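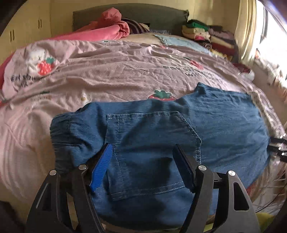
Blue denim on the bed, by the stitched patch pocket

Washing lightweight denim without losing the colour?
Elaheh Sharifi
I've just fallen in love with thin denim for summer and now own far too much of it! How do you all wash yours? I'd love it to stay this blue for years.

Bahman Kiani
Inside out, cold wash, short spin, then dry it in the shade. I've done mine like this for 14 years and still get compliments – try it! Do up any buttons first, and wash it with other blues.

Said Bouazza
Vinegar!!

Ardalan Ahmadpour
Bahman is spot on. I'd add, wash it less. A good airing on the line does wonders between wears.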